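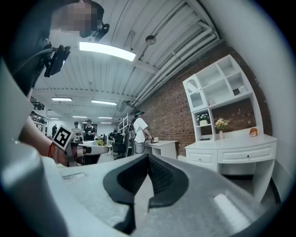

Mandatwood Hall open day, August

The family history group opened the Tanoli papers to visitors for one afternoon. Entry was 2 dollars and the doors opened at 10. I went to look for the Stotach marriages, which are missing from the county index.

Danish Kiani gave the talk. He has traced the Tanoli line through 401 letters and deeds, most of them about land. The oldest will leaves the mill to a daughter, Agnes, and only a saddle to her brother. He thinks the brother had already been given the upper farm.

After the talk we had 60 minutes with the registers. I found one Stotach marriage, with the bride's name spelled three ways on the same page. Her father signed with a mark.

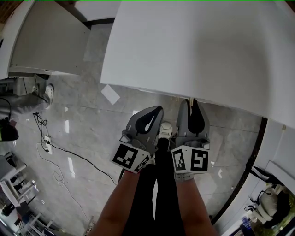
Getting copies

Copies have to be ordered in writing. Give the box number and the surname as it is spelled in the register. Mine are on order.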